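Sterkow Workstation Service Guide
Section 3: Removing and Installing the Processor

Document revision: 19 November 2019

3.1 Scope

This section applies to tower workstations maintained under the Sterkow hardware program. It covers removal of the processor, inspection of the socket, and installation of the same processor or an approved replacement. Removal of the heat sink is described in Section 2 and must be completed first.

Record the asset number of the system on Form 242 before work begins. The form stays with the system until it is returned to its user.

CAUTION: Disconnect the power cord and all external cables. Press and hold the power button for 19 seconds to discharge the system. Wear a grounded wrist strap throughout this section.

3.2 Preparing the case

1. Lay the tower on its side on a stable bench, with the removable side panel facing up.

2. Release the side panel and store it away from the work area.

3. Move any cable that crosses the socket area. Do not pull on the power supply or drive cables.

4. Press the retention lever down and slightly outward until it clears its hook, then raise it fully. Lift the load plate.

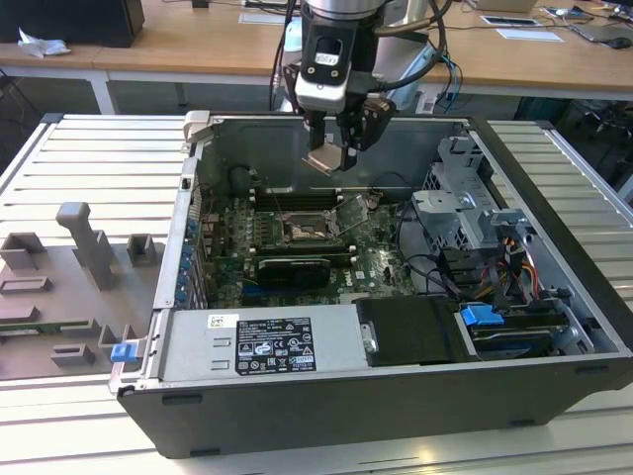
Figure 3-1. Tower on its side, with the retention lever open and the bare processor in its socket.

NOTE: The load plate should lift without force. If it does not, confirm that the lever is fully raised.

3.3 Removing the processor

5. Note the position of the alignment notches and the corner mark. The processor must go back in the same orientation.

6. Grip the processor by two opposite edges of the substrate and lift it straight up. Do not slide it, twist it, or raise one edge before the other.

7. Keep the processor level until it is clear of the socket and the open load plate.

8. Read the model marking on the heat spreader and enter it on Form 242. Compare it with the Stendura parts list before ordering or fitting a replacement.
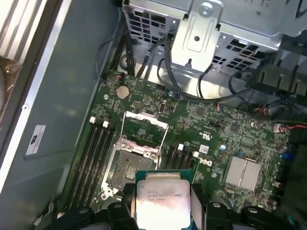

Must the memory modules be removed before the processor is lifted out?
Removal is required only when a module prevents safe access to the edges of the processor. Any module taken out should be labeled with its slot number and returned to that slot.

9. Place the processor in an approved antistatic tray. Do not set it on bare metal, paper, or foam packing.

3.4 Inspecting the socket

10. Direct a work light across the socket at a low angle. View the contact field from at least two sides.

11. Look for bent contacts, loose fibers, and traces of thermal compound. Contacts should form even rows when viewed from any side.

12. If loose dust is present, remove it with short bursts of clean, dry air. Hold the nozzle upright and well back from the contacts.

CAUTION: Do not touch the contact field with fingers, swabs, or tools. Do not attempt to straighten a bent contact. Tag the board and send it to the Grirer repair desk.

13. Check that the load plate and lever move freely through their full travel. Fit a socket cover if the processor will not be installed during the same work session. 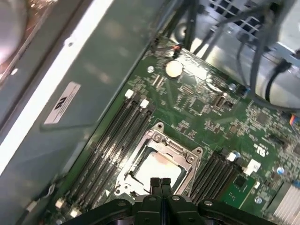
3.5 Cleaning the processor

14. Hold the processor by its edges and wipe the heat spreader with a lint-free cloth dampened with Mishra cleaning fluid. Wipe toward the center so that residue does not reach the substrate.

15. Repeat with a fresh cloth until no compound transfers to it. Allow the surface to dry completely. 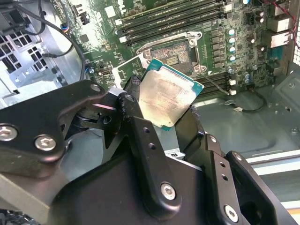 Thermal compound must be replaced each time the heat sink is removed. Old compound does not spread evenly a second time and may trap air between the metal surfaces. A mottled, brownish-beige film like the one on this heat spreader must be cleaned away before new compound is applied, even where the etched lettering can still be made out beneath it. Inspect the edges of the substrate as well, and do not scrape any residue with a blade.

3.6 Installing the processor

16. Confirm that the lever and load plate are fully open. Remove the socket cover, if fitted.

17. Align the notches and corner mark with the socket. Lower the processor straight down and release it. Do not press on it.

18. Close the load plate, lower the lever, and secure it beneath its hook.

19. Apply new thermal compound and refit the heat sink as described in Section 2. Complete Form 242 before reconnecting power.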